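Towel Duty at Standosa

Open day at the Fostov hall, July
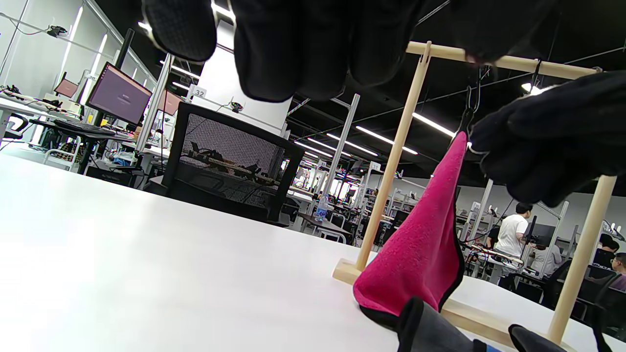 Standosa runs its training floor as rows of numbered aluminum stations, and on most days the doors stay shut. For the open day, visitors could walk the aisles while the shift carried on.

The household task set, named Clivia, has 147 entries. Entry 9 is the towel: a microfiber cloth goes onto a metal hook on a small wooden rack. Cloth is hard for a machine. It has no fixed shape, and a grip that is off by a finger's width leaves the corner folded under.

Each entry is recorded 100 times before it is passed to Brinkmann, the firm that trains the control model. Brinkmann's engineers then run 100 trials on the arm and report the failures by type. Slipped corners lead the list – missed hooks come second.

Staff took questions between runs. Most were about speed. The answer was that speed is not scored yet. The next revision of Clivia adds a second towel and a heavier weave.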